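Courses > Robot Learning Lab > Handouts > Unit 4: Gathering Examples

Print this page | E-mail this page

Unit 4: Gathering Examples for a Folding Policy
Carmela Villa

Last unit you trained on the Gritier set, all 3160 episodes of it, and you never had to ask where they came from. Now you get to make your own, and I think it's the best part of the course! An episode is one shirt, start to finish, with every camera and both arms recorded together.

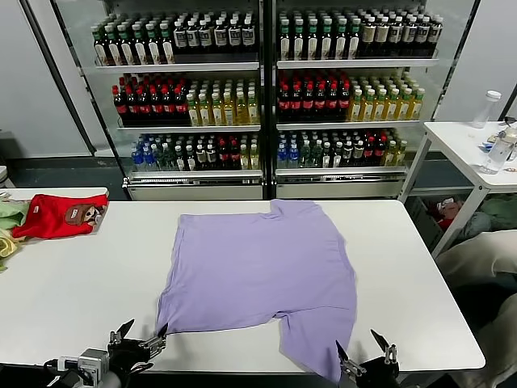 Fig. 4.1. Head view, purple shirt spread on the table, both grippers open.

Vary the start. If every shirt begins square and smooth, the policy learns square and smooth – and then falls apart on the first wrinkle. Leave the creases in and let a hem hang over the edge now and then. 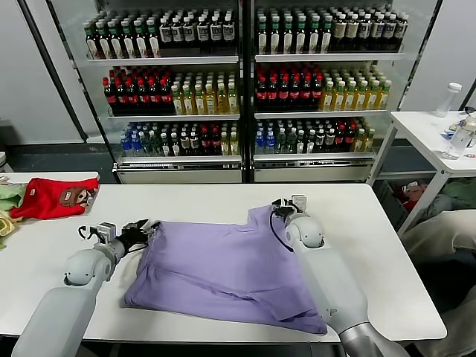 Keep your grasps slow and your pauses short. A long pause teaches the arm to wait, and a policy that has learned to wait is very hard to wake up again (ask anyone who used last June's set of 244). Fumbled a corner? Regrasp and keep recording. Recoveries are gold!

Check the wrist streams too. They carry the detail the head view misses, but they smear when the arm moves fast.

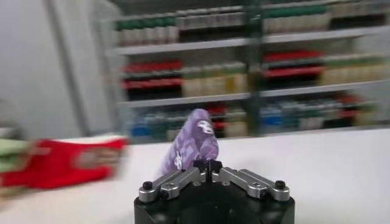 Fig. 4.2. Wrist view. Gripper fairly sharp, background blurred by motion.

For lab: 30 episodes per pair, saved to the Flokeo folder with your notes on each start.

Print this page | E-mail this page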